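Ouali is a studio album by the Hungarian violist Piroska Vass and the Kenyan percussionist Gitau Bakilana, released in February on the small label Zilix. It contains 14 tracks of mostly improvised music for viola, frame drum and household objects.

The two musicians met at a workshop in Arer and began playing together as a duo soon after. Most of the album was recorded in one room with two microphones and no overdubs. Only "Cirusus", the longest track, follows a written score - a single page of pitches that either player may skip.

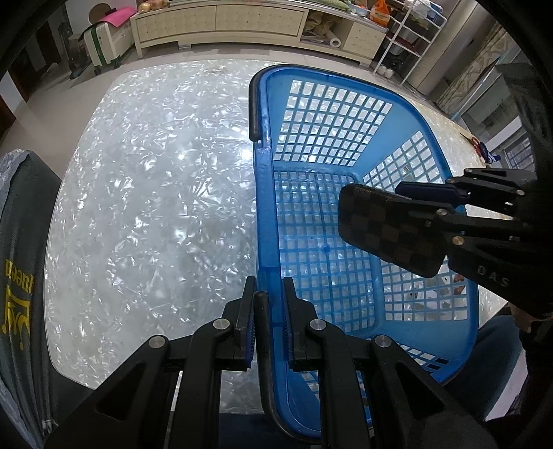 A blue plastic basket with black handles on a table.

Bakilana plays few standard drum patterns on the record. He favors scraping, tapping and long silences, while Vass often keeps to one string for minutes at a time. Two tracks are solos, one for each player.

The first pressing was limited to 516 vinyl copies. A second, of up to 2,000, followed after the duo's spring tour. Reviews were mostly favorable, though several writers found the second side too long. The duo has since played the score of "Cirusus" with larger groups.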